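Girgate Home Boards > Kitchens > Storage and Countertops

Thread: gingham lid jars on the counter – keep or hide??

oakandonions
November 22, 2018
ok need opinions. Finally sanded and oiled the countertop (Geltwood oil, 2 coats) and now I don't want to put anything back on it lol. Husband says the jars look like a farm stand. They're the ones with the red and white check lids, saved them from jam. Currently empty. Do they stay out or go in the cabinet

hdesjardins
Empty jars are clutter. Fill them or box them up. Rice, lentils, whatever.
– Harvey Desjardins

mintgreen_marge
Disagree with Harvey!! Gingham is cheerful, leave it be. I have over 30 of those and they live on an open shelf, half of them with nothing in them. What's the backsplash?

oakandonions
no backsplash, just white wall. Thats part of it, looks bare if I take everything off

pantrypat
Would NOT keep food in jam jars if the lids are old. The seal goes. Had moths in the flour one September, threw out the lot. Dry pasta maybe. Also are those lids metal or did you do fabric covers

oakandonions
lids are the printed kind, not fabric. good point on the moths ugh

hdesjardins
Moths get into anything. I use Hollmann clip tops, never had a problem. Not cheap though.

pantrypat
"Moths get into anything" and then "never had a problem" ok Harvey

mintgreen_marge
What else is on there? Hard to say keep or hide without knowing what they're next to

oakandonions
sorry typing on my phone. jars at the back against the wall, then a spice jar, my candlesticks, fruit bowl, kettle. Tried it like this last night, still not sure
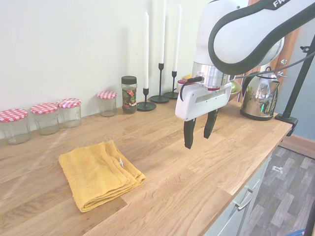

the black candlesticks I'm not moving, they were my aunts and I like them at diferent heights. So really it's just jars yes/no. And maybe the spice jar, it's taller than the others and bugs me

wunow_kitchen
Keep. Push all four together tho, one's off on its own. Spice jar goes by the stove, problem solved

mintgreen_marge
Ooh nice, the wood came up lovely. Red checks with the black candlesticks works for me. Agree about closing the gap

pantrypat
Tall candles on the same counter as a kettle you use every day, I'd knock one over inside a week. Move those before you worry about jars

hdesjardins
Still say fill them. Even dried beans would do.

oakandonions
ok moving spice jar, jars together, beans in two of them as a test. Candles staying Pat sorry!! will report back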